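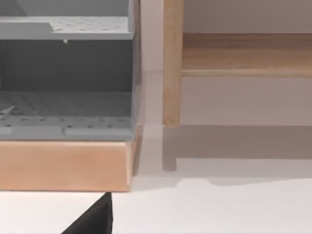 Gray storage organizer with perforated panels. Computer rendering.

Prekwood Household Water Program: Frequently Asked Questions

What does the program do?
We help rural households in the Nwankwo uplands get piped spring water to a tap at or near the home. The work covers protecting the spring, laying the main line, and installing a tap stand and drain at each house that signs up.

How many homes are connected?
At the end of the last dry season, 1456 homes had a working tap. Another 127 are on the list for the next round, most of them above the Stelari road.

Who can apply?
Any household that lives in one of the member villages for most of the year. You do not need a land title. A letter from the village assembly stating that you live there is enough. Renters can apply if the owner signs the form.

My house is above the spring. Can I still get a tap?
Usually not with the gravity system. The line has to run downhill the whole way, or close to it. In Zumby we put in a small pump for the upper houses, but those families pay a higher monthly fee to cover fuel and parts. Ask at your assembly before you apply.

What does a household pay?
There is no charge for the tap itself. Each household gives labor, mostly trench digging, and pays a monthly fee set by its own village. The fee stays in the village and is spent on repairs. Older people and anyone who is sick or pregnant do not have to dig - a relative or neighbor may do the days in their name.

How deep should the trench be?
Deep enough that the field crew can lay the pipe below the frost line. The crew marks the depth on a stick and leaves it with you. Please do not fill in any section until it has been checked.

Is the water safe to drink?
We test each spring before work starts and twice a year after that. Results are posted at the village meeting place. If a notice says to boil, boil all drinking water until the notice comes down.

Can I use the water for crops or animals?
Small animals and a kitchen garden are fine. Field irrigation is not. Each household may use up to 400 liters a day, and the limit drops to 100 liters when the spring runs low, which tends to happen from November on.

What if the tap freezes or the pipe breaks?
Close the valve at the tap stand and tell your village water keeper. Do not light a fire next to the pipe. Adelmo Colombo runs the repair crew and can send someone up if the keeper doesn't have the right part.

Can I move my tap later?
Yes, once the first year is over. You pay for the extra pipe and dig the new trench.

Who do I contact about an application?
Edeltraud Hämmerli handles applications at the Prekwood office. The office is open from 8 a.m. until noon. Forms can also be left with your village water keeper, who brings them down with the monthly meter readings.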